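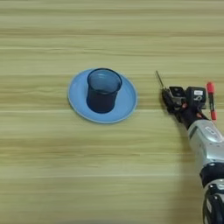 Working Practice Lead, Tabletop Manipulation
Tuncer, Robot Work Group
Full time, permanent. On site.

Tuncer runs robot arms on tabletop tasks and records the work for training and testing. We are hiring one person to own the rules for how that work is done: how a station is set up, how a run is started and stopped, how objects are placed and logged, and what has to be true before a recording is accepted.

We have a written handbook already. It was put together by the people who run the stations, and it shows. Some parts are very detailed and others are one line long. The section on small household items (cups, plates, bowls, cutlery) has been rewritten three times and still leaves room for argument. The section on stopping an arm is good and we want to keep it close to how it is now. You would take over the handbook in full and be the person who decides what goes in it.

The job reports to Necati Toprak, head of operations. You would have no direct reports at first.

What you would do

Keep the station handbook current. Each change gets a number, a short note on what changed, and a start date. Operators should be able to tell which version they worked under on any given day.

Write and maintain the pre-run check. At present it covers the emergency stop, the arm's rest position, the gripper mounting, anything clipped or attached to the hand, cable routing, and a clear work surface. It takes too long and some operators do it from memory. We would like it shorter and done every time.

Set the acceptance rules for recordings. A run should be rejected for a reason that is written down somewhere, and two reviewers looking at the same run should reach the same answer. At the moment they often don't.

Handle near misses and contact events. You would take the report, talk to the operator, look at the recording, and decide if a rule needs to change. We do not use these reports in performance reviews and you would be expected to hold that line.

Check our practice against the published safety standards for industrial and collaborative robots. You do not need to know these by clause number on your first day, but you should be comfortable reading a standard and turning it into instructions that an operator can follow at the station.

Train new operators, along with Şükran Dağdelen, who runs the floor. Training is half a day of reading and two days at a station.

Work with our two outside partners, Clandeo and Nurgate. Clandeo supplies the object sets and has its own labeling rules. Nurgate receives finished recordings and sends back questions. Most of the questions are about object naming. A shared naming list is one of the first things we would ask you to finish.

What we are looking for

Experience in a hands-on setting where written procedures mattered. This could be robotics, a test lab, manufacturing, aviation maintenance, hospital equipment or something similar.

Clear, short writing. Much of the job is writing, and the readers are busy and standing up.

Enough technical background to follow a conversation about joint limits, speed limits, payload and gripper force.

Willingness to run a station yourself. You would do at least two sessions a week, under the same rules as everyone else.

The ability to tell an engineer or a manager that a run cannot go ahead, and to explain which rule applies.

Helpful but not required: risk assessment for machinery, internal auditing, teleoperation, data annotation, or a second language. We do not require a degree.

What the work is like

The floor has 5 stations. Sessions are scheduled in blocks with a break between them. Objects are ordinary things you would find in a kitchen or an office. The tasks are simple to describe and take patience to do well, and a lot of time goes into resetting the table the same way each time.

You would spend part of most days on the floor and the rest at a desk. There is some standing. Closed-toe shoes are required on the floor, and long hair and lanyards must be tied back or removed. Remote work is possible on writing days once training is complete.

The current handbook is kept in Mudex, our internal document system. There are 696 entries in the open comments list, many of them duplicates. Sorting through them is part of the first few months. We would expect a full new edition of the handbook by December.

Pay and benefits are set by grade and will be given in writing before the first interview. The probation period is the same as for all staff.

How to apply

Send a resume and one writing sample. The sample should be a procedure, checklist or set of instructions you wrote yourself, no longer than two pages. Remove anything confidential. If you do not have one you can share, write a 100-word instruction for setting a cup on a plate so that two different people would place it in the same spot.

A cover letter is optional. Please say in your message when you could start, and tell us about any adjustments you need for the interview or the floor visit.

Applications close Tue 22 March. The first interview is a video call with Necati Toprak. The second is on site with Şükran Dağdelen and includes a walk through the pre-run check. We answer every application, including the ones we turn down.

Questions about the role can go to Necati Toprak through the contact form on the Tuncer jobs page. Agencies, please do not contact us about this post.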